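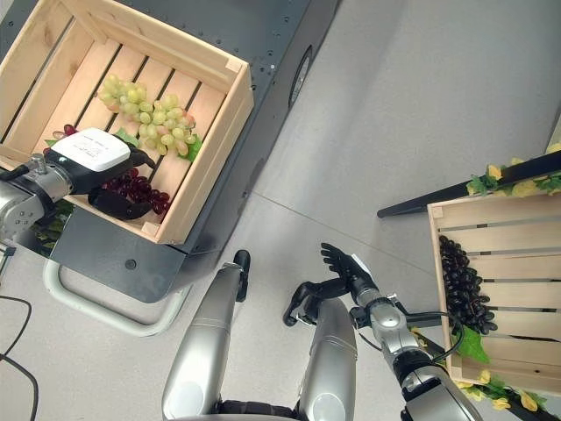

Fig. 1. Red and green grapes in a slatted crate, on a cart.

RETAIL DISPLAY, UNIT 9: FRUIT STANDS
Reading time: 4 min
January | By Selma Karagiannis
Print | E-mail

The textbook claim is that wooden crates sell grapes. I'd like you to doubt it until you have read where it comes from. Most trade manuals repeat it, and the ones I checked cite each other.

The case study is the Undesar shop. Its manager, Krum Atanasov, moved the grapes out of plastic trays and into crates, and sales went up by 222 bunches over the season. He also cut the price in the same month. Kadrić's write-up puts that in a footnote.

Terms you need:
Facing – the side of the fruit the shopper meets first.
Tilt – the angle of the crate toward the aisle.
Dressing – anything on the stand that isn't for sale.

On tilt I have few complaints. A crate leaned forward shows more fruit, and slats let you check for crushed berries underneath. The usual warning is that bunches creep toward the low edge, so somebody has to push them back. 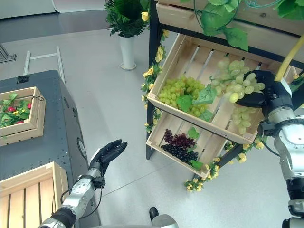 Dressing is where I part ways with the manual. Artificial leaves and yellow roses are supposed to say "vineyard." Perhaps they do. They also collect dust, and roses don't grow on grapevines. The Kos survey asked 534 shoppers whether greenery made fruit look fresher, which is a leading question, and then reported the answer as a finding.

Color is a better argument. Pale green next to dark red is easy to read from a few steps off, and it costs nothing to arrange. Two dark varieties side by side are harder to tell apart, so label them. 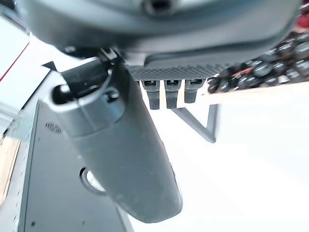

Handling gets one paragraph in the manual and deserves more. Lift a bunch by the stem where you can. Support a heavy one from below. Don't drag it over the crate edge.

For next time: read Dimitriou on plastic trays, then write one page on what the Undesar figures would have to include before you believed them. Hand it in at the Iseck office by 4 p.m.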